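About Kolář

Kolář is a small translation and proofreading office. We started in the year 2000 with one desk, one telephone and a shelf of dictionaries, and we are still working in the same town, Illport. Today we are 4 translators and 2 proofreaders.

In the beginning we translated mostly letters and birth certificates for families who were moving abroad. Later the local companies came to us too. For Diseo we prepare the assembly instructions of their garden furniture, and for Fitent we translate the yearly catalog, which had 342 pages in the last edition.

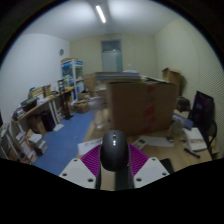

Do you also accept handwritten documents?
We accept them gladly, if the writing can be read. Please send us a clear scan first, and we will tell you the price and the day of delivery before we begin.

Every text in our office is read by two persons. The translator makes the first version, and the proofreader compares it with the original line by line. Names, dates and amounts are checked one more time at the end. This takes longer, and for this reason we do not offer translation within one hour.
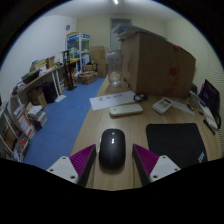 When the proofreader finds a sentence which can be understood in two ways, we write to the customer and ask. Some customers are surprised by so many questions – but most of them answer quickly, and the next order goes easier. We keep a word list for each company, so that the same part has the same name every year.

The office is open from 8 in the morning. In August we work only in the mornings. Certified translations must be collected in person or sent by registered mail, other texts we send by e-mail.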